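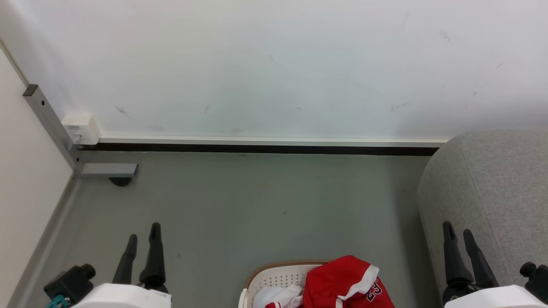 Do you need to have worked in a port before? Most of the people we took on last time hadn't, and we teach the port side from scratch, so go ahead and apply.

Pesetti Harbour Office is looking for a Berth Planning Assistant to start in April. Full time, permanent, based at the Jurnov quay. Writing this between two ship arrivals so forgive the shortness.

What the job is. Ships tell us when they expect to turn up. They are nearly always wrong. You keep the berth plan up to date, ring the agents, ring the pilots, ring the crane gang, then change it all again when the wind gets up. Some of it is on screen. A lot of it is on the phone. You'd be working with the duty planner to begin with and on your own after 10 weeks, if you're ready. If not, we wait a bit.

Day to day:

Checking arrival messages and chasing the late ones
Keeping the tide sheet and the berth plan in step
Booking tugs and linesmen through the Poulain desk
Logging water, waste and shore power requests from ships
Writing up the handover note at the end of each shift – short, readable, no private abbreviations please
Going down to the quay now and then to check a berth is really clear before we promise it to someone

We run shifts. Five on, three off, and the pattern includes nights. We know that rules people out and we'd sooner say so now than at interview. Shift swaps are fine if both people agree and tell the duty planner before it happens, not after.

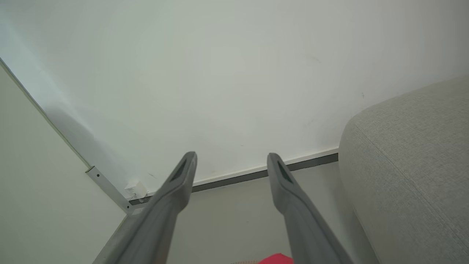 Nights are quieter on the phone but you are more on your own, so we don't put anyone on them in the first month. There is a paid extra for night hours and a taxi home if the last bus has gone. Parking is free but the car park floods at the low end on spring tides. Park at the top.

Who we're after. Somebody who can hear three things at once and write down the one that matters. Good clear English on the phone and radio. Any second language is useful, Spanish and Polish especially with the ships we get at the moment. You need to be alright with numbers: drafts, lengths, times. Nothing harder than adding and taking away but you'll be doing it at four in the morning. A driving licence helps, it's not a must.

No degree needed. We have had good planners from bus depots, a hospital switchboard and a bakery.

A bit about the place. The harbour has had regular cargo since 1874, first timber, then grain, these days mostly grain, fertiliser and some project cargo. It's a small port. The same planner might deal with a grain ship and a yacht with a broken rudder in the same hour. We are changing over to a new planning system, Taltent, this spring, so whoever joins will be learning it at teh same time as the rest of us. That might suit you.

Pay is on the harbour clerical scale, grade 5, with a rise once you've passed your radio certificate. We pay for the course and the exam. Pension, boots, waterproofs, 10 extra days of leave after your first full year on nights.

How to apply. A letter, one page, and a CV. Tell us about a time a plan fell apart and what you did next. Send both to Wenceslao Quintero at the harbour office, by post or drop them at the front desk, marked Berth Planning. Closing date is Friday, January 24, 2025, end of the working day. Interviews the week after, in person if you can manage it, by phone if you cant. Everybody who applies gets a reply.

Job share considered. Ask.

Comments

deckchair_dan
Is the radio course the short one or the full one? Did the short one years ago and its lapsed.

Harbour Office
Short one. If yours has lapsed you'd sit it again, we'd pay.

Marion T
My son is 17, turns 18 in March. Can he apply now?

Harbour Office
Yes, as long as he's 18 by the start date.

oldgrainhand
Good crowd in that office. Take your own mug.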